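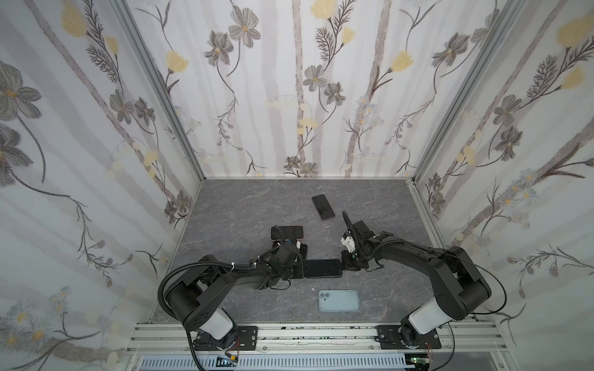
Flekadard Support Portal
Ticket 555: Gripper closes late when the phone lies face up
Project: Plidholm bimanual teaching station
Submitted by: Yazzie Handling Laboratory
Opened: 10 Jul 2019
Priority: 2
Status: Awaiting confirmation from customer

Summary of request

The customer is teaching a two-arm station to pick up smartphones and fit them into protective cases. Demonstrations are given by remote control. An operator moves a pair of leader arms, and the arms at the station follow. The customer reports that the right gripper begins to close after the operator has already released the leader handle, and that the phone is then pushed along the surface. The fault was first noted in June, following an update to the Stiltusness recording software.

Customer statement

"We recorded 100 demonstrations with the new version. In 30 of them the right gripper closed late. The left gripper was not affected. All of the late closures involved a phone lying with its glass upward. We request guidance on whether these recordings may be kept for training."

Initial response from support

The customer was asked to provide the joint logs for both arms, the wrist camera recordings, and the gripper settings file. The customer was also asked to leave the phones and cases in their usual working arrangement, including any phones standing upright or leaning against a case.

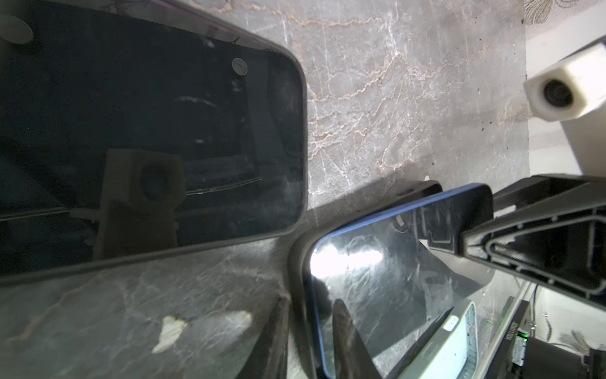 Glossy screens reflect the hardware above them, and operators who work only from the wrist view may misjudge the height of the fingers. Support therefore considered operator timing as a possible cause. The joint logs did not bear this out. The close command left the leader handle on time in every affected demonstration and was held in the queue before it reached the right gripper.

Actions taken

1. Compared the settings files for the two grippers. The right gripper file contained a smoothing value of 30, and the left gripper file contained a value of 2. The update had restored the default on the right side only.

2. Instructed the customer to set the right gripper value to 2, restart the recording service, and repeat the leader arm calibration before any further teaching.

3. Requested a short set of new demonstrations with the phone face up and an empty case placed open side up within reach of the gripper.
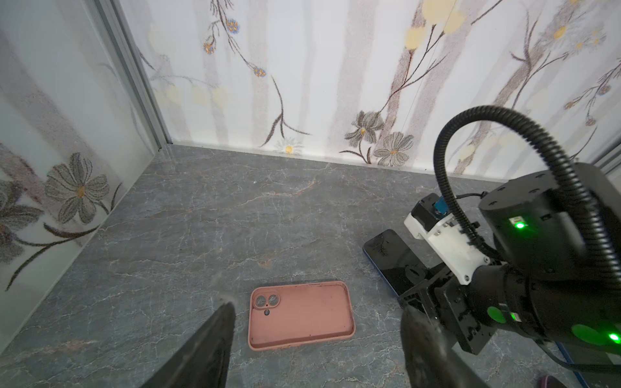

4. Reviewed the new logs. The command and the gripper motion now agree on both sides.

Guidance on existing recordings

The affected demonstrations should be removed from the training set. The remaining recordings may be kept, provided that the calibration file saved with them is not replaced.

Open items

The customer has asked why the fault appeared only with phones lying face up. The matter has been referred to the Stiltusness maintainers. This ticket will remain open until a reply is received.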